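How I Hang Patterned Wallpaper in a Small Nook

I put off papering our reading nook until December, mostly out of fear of the corners. Turns out I'd been fretting over the easy part! The slow bit is the prep, so clear a whole afternoon for it.

Wash the walls first and let them dry overnight. Fill any dents, sand them flush, then brush on a coat of primer (I used Jomum, a 20 dollar can, and had plenty left over). Next, draw a plumb line with a level. Please don't trust your corner to be straight, mine was off by a mile.

Start with the back wall and work outward. Cut each strip 5 inches too long so you can slide it up and down until the pattern lines up. Big leafy prints are pretty forgiving from across the room, but a bad match at eye level will bug you every single day.
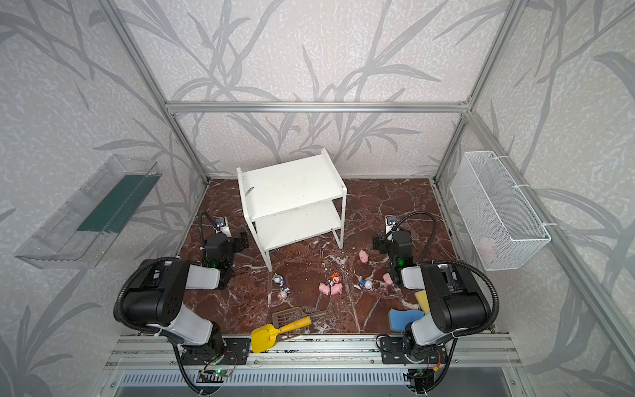
Gray grass and leaf print, back and sides.

For the inside corners, wrap a tiny bit of paper onto the next wall, then overlap it with a fresh strip. Smooth from the middle out with a plastic scraper and wipe off the paste as you go. Snap in a new blade every couple of cuts, because a dull one tears damp paper something awful.

Leave the heat off overnight, and press down any seams that have lifted in the morning.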